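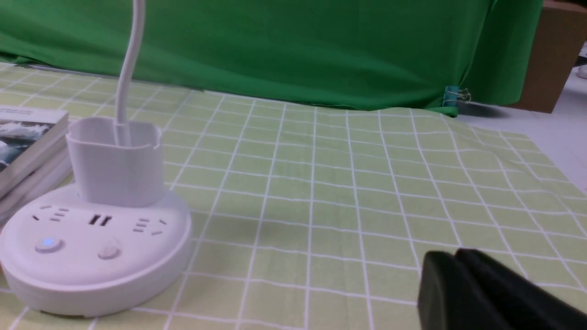 Greer Chisholm

We are looking for people to come and teach our robot arms how to do ordinary things at a table, and I do mean ordinary. Pressing the button on a desk lamp. Moving a book from one side to the other. Putting a plug into a socket and taking it out again, which you have done thousands of times without a thought and which will, I promise, feel quite new to you on your first morning.

Hullmont is a small outfit and the work I look after is called Remunport. You sit in a comfortable chair beside the table, you hold a pair of hand controls, and the arm follows your hands. You do the task, we save what the arm did and what its wrist camera saw, somebody moves things about a bit, and you do it again. For some tasks we switch to the other method, where you take hold of the arm itself and lead it through the movement, a little like guiding a child's hand while they learn to write. Most people end up preferring one or the other. I am a hand controls person myself, and Morven Baxter, who will be training you, is very much not, so you will hear both sides.

We have places for 24 people between now and May. Sessions last 2 hours with a proper break in the middle, and you can do as few as one a week or as many as three. You will be paid for your time, including the training, and we cover bus and train fares if you keep your tickets. We can't cover taxis unless you have spoken to us first, but please do speak to us, as we would much sooner arrange something than lose you over it.

You don't need to know anything about robots or computers. Of the people who helped us last time, the steadiest hands belonged to a retired piano tuner and a young man who ices cakes, and one of our best was a lady who had never held a games controller in her life and told us so several times. What we do need is patience. The lamp task, for instance, has two round buttons side by side on the front of the base, and bringing a rather large black gripper down neatly on the one you want takes some getting used to. You will miss. Please don't be cross with yourself when you do — we keep many of the misses, and a nicely recovered mistake is very useful to us.

A few practical matters. You should be 18 or over and able to sit and use both hands for a good half hour at a stretch. Glasses and hearing aids are no trouble at all. Left-handed people are especially welcome, as we had only a couple last time and it showed. If you have a condition that makes your hands shake, do still write to us, and Annag Lindsay will talk through which tasks might suit. The room is on the ground floor with a level entrance, and the chair goes up and down.

Everybody starts with a training session, during which nothing you do is saved. Morven will show you the stop button before anything else and will ask you to press it more often than seems reasonable. After that you will try a few easy tasks, and by the end of the session you will both have a fair idea of whether you would like to carry on. Plenty of people decide it isn't for them, and they are paid for the session all the same.

To put your name down, write to Annag at the Hullmont office or leave a message with the front desk, asking for Remunport. Tell us a little about yourself, which times of day suit you, and whether you have done any fiddly work with your hands, be it knitting, soldering, fly tying or whatever else. No CV is wanted. We would like to hear from you by 4 December 2019, and Annag will reply to everyone, though she may take a week or so over it if the post is heavy.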